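Why Does Fruit Get Ripe?

A green banana is hard and tastes a bit like chalk. Leave it alone for a few days and it turns yellow, soft and sweet. It is the same banana, and no one added any sugar to it.
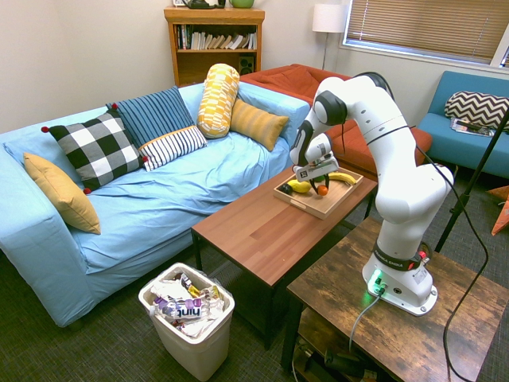

To see how this works, start with what fruit is for. A fruit is the part of a plant that holds the seeds. Plants can't walk, so they need another way to move their seeds to new ground. Many of them use animals. A bird eats a berry, flies off, and drops the seeds somewhere else.

A plant does not want its fruit eaten too early. If the seeds inside are not finished growing, they won't sprout. So young fruit is usually green, hard and sour. Green is difficult to spot among leaves, and most animals leave sour fruit alone. When the seeds are ready, the fruit changes.

What changes inside

Starch turns into sugar. Starch is the stuff that makes potatoes and bread filling. An unripe banana is full of it. As the banana ripens, the starch is broken into smaller pieces, and those pieces are sugar. Your tongue can taste sugar, but it can hardly taste starch at all.

The color changes too. Green comes from chlorophyll (say KLOR-uh-fill), which plants use to catch sunlight. In a ripening fruit the chlorophyll breaks down. In a banana, the yellow was there before, hidden under the green. In a strawberry, the red is made new.

Then the fruit gets soft. Plant cells have stiff walls, and they are stuck together with something called pectin. Pectin is what makes jam set. During ripening, the pectin starts to come apart and the walls get weaker. That is why a ripe peach dents when you press it.

Last comes the smell. Ripe fruit gives off tiny amounts of many different chemicals that float through the air to your nose.

The ripening gas

Many fruits make a gas called ethylene (ETH-uh-leen). You can't see it. Ethylene works as a signal that tells the fruit to ripen, and in some fruits it also makes them produce more ethylene, so the whole thing speeds up. The gas drifts to other fruit nearby as well. A ripe apple next to a hard avocado can make the avocado ripen sooner.

Not all fruit works this way. Bananas, apples, pears, peaches, mangoes and avocados can keep ripening after they are picked. Grapes, strawberries, cherries, oranges and lemons can't. A sour grape will still be sour next week, only more wrinkled.

Try it at home

You need two green bananas, one ripe apple and two paper bags.

Put one banana in a bag by itself. Put the other banana in the second bag with the apple. Fold the tops over and keep both bags in the same room, away from the sun. Look inside once a day and write down the color of each banana. Stop when one of them is yellow all over.

Words to know

Chlorophyll: the green material in plants that catches sunlight.
Ethylene: a gas that tells some fruits to ripen.
Pectin: the material that holds plant cells together.
Starch: a food that plants store, made of many sugar pieces joined together.

Written by Zoia Horobets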